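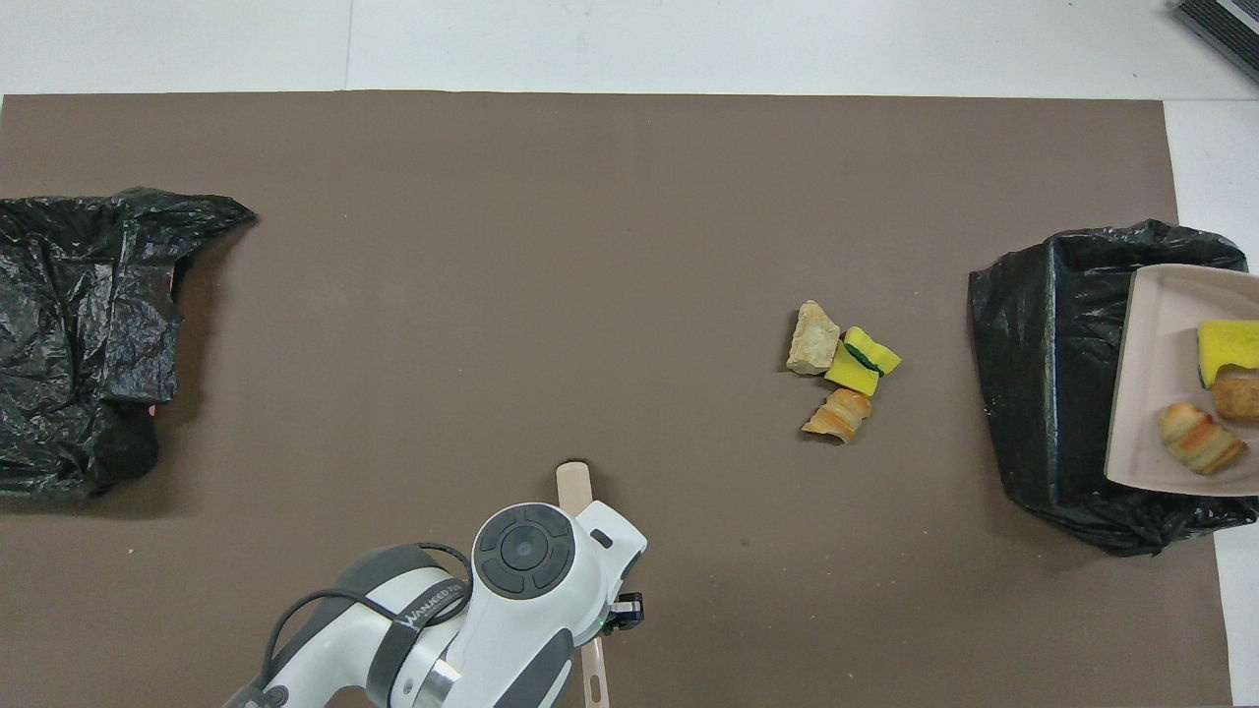 Home | Courses | Projects | Reports | People

Last updated: Sunday, March 31, 2024

Sterkari: Clearing a Small Mess off a Table
Project report, Zachary Bélanger and Erhan Yaman

1. What we set out to do

Sterkari began as a proposal about household waste, with a literature review and a survey. Our adviser read it and asked which part we intended to finish before summer. What was left after that conversation was a tabletop, a dustpan, a bin bag and some crumbs.

The question is how the last bit of cleaning up should go. Getting debris into a pan is one job and getting it from the pan into the bag is another, and most cleaning instructions spend all their words on the first. We wanted to know where pieces get lost, and whether the bag or the pan deserves the blame. Going in, Zachary suspected the pan. Erhan suspected Zachary.

2. Materials

The work surface is a brown covering over a white table. It marks off the part of the table that counts: a piece on the brown is mess and a piece on the white has escaped. We started in February without it and argued about every piece near the edge.

The debris went through several rounds of approval. Real food was ruled out in the first week on grounds of smell, and then again in the second week on the same grounds. We settled on a mix of toy food and yellow sponge, with things like a striped toy croissant standing in for breakfast. Sponge is light and grips the surface a little. The croissant is curved and rocks when touched. Bread-type pieces behave better than either of them and were therefore less interesting.

The tools are a light-colored plastic dustpan with a raised rim, a small hand brush with a short strip of bristles, and black plastic bags. Erhan compared two kinds of bag, sold to us as Nulen and Miletti, and found that the Miletti kept its shape when opened and the Nulen lay down like a tired dog. We kept both. Kitchens contain both.

3. Method

A run starts with a handful of pieces on the brown surface and ends when they are all in the bag or when a limit of 3 minutes is up. Each run was scored for strays, meaning pieces outside the bag at the end, and for handling, meaning how often a piece had to be dealt with twice. There were 12 runs for each bag arrangement.

We tried two arrangements. In one, the bag lines a bin standing up. In the other, the bag is opened out flat, so the pan only has to tip over it. The flat version was meant as a control, something obviously worse that would make the bin look good. 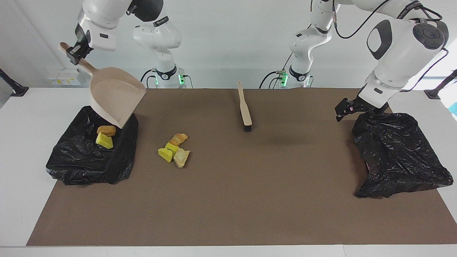 Figure 1. Dustpan tipped over the opened-out bag, with more pieces waiting on the mat.

4. What happened

The flat bag did not look as bad as we had hoped. A wide scoop and a wide target suit each other, and tipping low means that nothing falls far enough to bounce. Its trouble comes afterward. A flat bag full of crumbs has to be gathered up at some point, and our scoring sheet stopped just before that point. We noticed this after the runs were over.

The bin did better on strays once the bag was folded properly over the rim. When the liner slumped, pieces landed in the fold and sat there, neither in nor out. The rules as first written did not cover this. Section 3 of our notebook has a page on it, parts of which are in Zachary's handwriting and parts of which are in capitals.

The front lip of the pan was the slow spot in both arrangements. A light piece will ride up onto the lip and stop. Pushing harder moves the pan along with it. Short strokes with the bristles kept low worked best, with the pan held flat until everything was past the lip. We also lost pieces behind the pan, where no amount of enthusiasm from the front will help them. They needed a second pass from another side.

As for blame, the pan comes out of it fairly well. Pieces that made it past the lip generally stayed put until the tip.

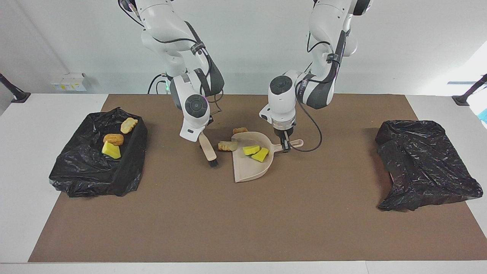 5. Problems and changes

The sponge pieces were cut by eye, and the later ones are smaller than the early ones, since we got bored. Anyone repeating this should cut them all in one sitting.

We had planned to repeat everything with Dong, the heavier dustpan from the department store cupboard, but its handle came off during setup and it now lives in a drawer as a scoop and a stick.

The 3-minute limit was too generous for the easy mixes and made no difference to the scores there. For the croissant it was about right.

6. Next steps

Add the tying of the bag to the scored part of the run. Test a bin with a clip to hold the liner. Rewrite the rule about folds in ordinary sentences. Erhan would also like to try rice, and Zachary would like that discussed at a separate meeting.

Contact: Sterkari project desk | © 2024 Bélanger and Yaman | Back to top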